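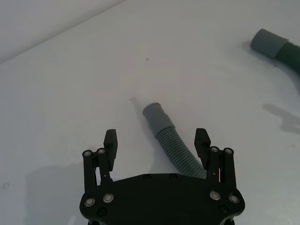
Pons Room: benches, shelving and packing supplies

Reading time: 2 minutes

The Pons Room is the sorting and packing room on the ground floor of the Drudine building, 1635 Bosance Street. It can be booked by the half day or the full day. The fee covers the benches, the shelving, the hand tools and a basic amount of packing material. Anything on the supplies list beyond that is charged by the piece.

Benches

The benches are height adjustable and lock with a lever on the left leg. Each one will take 200 pounds spread evenly. Please don't stand on them or use one as a step to the upper shelves – there is a step stool behind the door.

The tops wipe clean with a damp cloth. Tape residue comes off with the citrus cleaner under the sink. Scrapers and blades leave marks, so use a cutting mat for any trimming. Mats hang on the hook rail next to the fuse box.

The benches are on casters and can be moved. Lock the casters again before you load anything. If you change the layout, put it back at the end using the floor plan taped inside the cupboard door.

Shelving

The open shelving is for work in progress during your booking. Overnight storage is available on the lower shelves only and has to be arranged ahead with Takumi Koyama at the front desk. Label every box on the short side with your name and booking number. Unlabeled boxes are moved to the hallway cage, and you will need to ask at the desk to get them back.

The shelf bins lift out. They stack when full and nest when empty, and the lids are kept separately in the tall cupboard.

Tools included

Tape guns, box sizers, scissors, safety cutters, markers and a label printer. The label printer takes Kideneo rolls. Other rolls will feed, but they tend to jam after the first few labels. A floor scale and a small counter scale are also in the room. The floor scale was last checked in November.

Supplies

A half-day booking comes with one roll of tape and one bundle of kraft paper. A full day comes with double that. Flat boxes are sold at the desk in small, medium and large. We usually have almost 700 flat boxes in the building, mostly medium. For a big order, ask the week before.

Bubble wrap was dropped from the list last year. Padded paper does the same job for most household goods and takes up less room in the cupboard. You are welcome to bring your own wrap if you prefer it.

Booking and access

Morning bookings start at 8:30 a.m. and afternoon bookings at 1:30 p.m. The loading door is at the back of the building and opens with the same code as the room. Carts are first come, first served. The alley is narrow, and larger vans should stop at the front and use the ramp.

First-time users get a short walk-through from Hatsue Maruyama, who runs the room. It takes ten minutes and covers the bench locks, the scales and where the trash and cardboard go. Cardboard must be flattened and tied. Foam goes in the gray bin – it is not recycled with the paper.

To report a broken tool, leave it on the return tray with a note. Replacements are normally out by the next morning.

Related items

Hallway storage cage, monthly
Kideneo label rolls, pack of 2
Flat boxes, medium
Folding cart, day rental
Kraft paper bundle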